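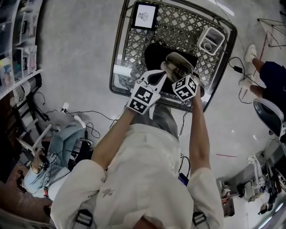 Kurholm, July

Spent the morning on the Drowned Orchard and have less orchard than when I started. For anyone joining the notebook late, the Orchard is the fourth area of Skultance, the one you reach by losing to the ferryman on purpose. It is supposed to feel like a place the game forgot to mention. At present it feels like a place the game forgot to finish, a subtler effect than we were after.

Problem one, the gate. It should open once the player has rung all five bells. It opens after four if the fourth is the cracked one, because the cracked bell rings twice and the counter believes what it hears. Lesego Naidoo found this on her second run and kept quiet until her third so she could be sure, or so she could finish the area early. Fixed by making each bell report its own name to the gate. Saved over the old version. Kept a copy of the old version anyway, having met myself before.

Problem two, lore. We have 389 lines of text in the Orchard alone, counting gravestones. Dragica wrote most of them and they are good, but the gravestones now disagree about who flooded the place. Three blame the Salt Regent, one blames the Salt Regent's brother, and one in the far corner says only "it was damp before". Fotis wants them all brought into line. Dragica says gravestones are written by relatives and relatives lie. I'm with Dragica, but we need the real answer written down somewhere that isn't her head. She has promised a page.

For the record, what we agreed the player can know by the end of the area:

The flood came before the war.
The ferryman was there for both and will lie about one.
The Regent's crown is in the well. It can't be picked up. It has never been possible to pick it up, whatever Sibusiso told the testers.

Problem three is the secret ending. The original idea was a short film with no dialogue, showing the Orchard dry and somebody walking through it with the crown on. Players would argue for years. Then it was pointed out that the walking figure uses the ferryman's model because we hadn't built another, so what they'd argue about has already been settled by our budget. Lamduan thinks we should keep it and let it mean something. She has drafted two lines for the ferryman in area two that make it look planned from the start. I read them twice and nearly believed it myself.

After lunch, ran the boss again. Lost 16 times with the starting sword, won once, and the win was a bug: he walked into the well. His death speech played from the bottom, with the echo on, and is much better that way. Asked Sibusiso whether we can have the echo without the well. He said yes, then went and looked, then said maybe.

Timings with the new stamina rule. First phase is fine. Second phase still drags, because he retreats to the island and the player has to wait for the tide. Waiting for the tide is atmospheric once. Cut the tide from 23 seconds to nine and it now looks as though somebody pulled a plug. Will try 14 tomorrow, or let the player throw things.

Names. "Drowned Orchard" is a working title and has been for almost a year. Other candidates on the wall: Flonetden (Fotis, who says it sounds old; Lamduan says it sounds like toothpaste), the Low Trees, and Area Four. The save file calls it orchard_temp_2 and I suspect that one will outlive the rest of us.

Left to do:
Bell names into the translation sheet.
Dragica's page on the flood.
Find out why the goats are swimming.
Put the second gravestone back, I moved it to test the gate and a grave without a stone has started giving out the quest.

Lesego has the build overnight. She has been asked to report bugs on the first run.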